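Sarwood Sorting Trays – Your Questions Answered

We get a lot of letters and calls about our trays, especially once August comes and people start setting up desks and craft corners again, so we've gathered the questions we hear most. If yours is missing, do write to us! Hường Đỗ reads everything that comes in and she is very patient.

What do people use the trays for?
All sorts of things, really. We first thought of them for sewing notions, but customers have since told us about seed packets, watch parts, game pieces, crayons, and the mail that piles up by the front door. One tray on the counter seems to gather up the little things that would otherwise wander all over the house.

Will small pieces roll off?
The rim is raised all the way around, so beads and buttons tend to stay where you put them. I would still carry a full tray with both hands – it is a shallow tray, and a quick turn in the hallway can send things over the side.

How should I wash it?
Warm water, a drop of dish soap and a soft cloth will do nicely. Please skip scouring pads, and keep it out of the dishwasher. Crumbs and dust like to settle where the floor meets the rim, and an old toothbrush gets them out in no time.

Can I put hot things on it?
I'm afraid not. It's plastic, and a mug of tea is as warm as we'd go. Glue guns need their own stand.

Does it come in other colors?
For now we make the one color, a pale pinkish beige. Birger Lunde picked it years ago after trying a whole shelf of samples, and we've grown very fond of it. Small dark things show up well against it, and so does anything green or red.
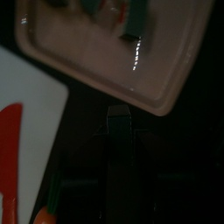 What does shipping cost?
Shipping is free on orders over $70. Below that, you'll see the cost at checkout before you pay for anything. We pack on Monday, so an order placed over the weekend usually goes out quite soon after.

May I return a tray I've used?
Yes, as long as it isn't scratched or stained. Give it a wipe, tuck the packing slip in with it, and write your order number on the outside of the box – that last part helps us more than you'd think.

Related
Choosing a tray size
Sorting a button box
Removing sticker glue from plastic
Tidying a shared craft table

Last updated: August

Contact us | © Sarwood | Back to top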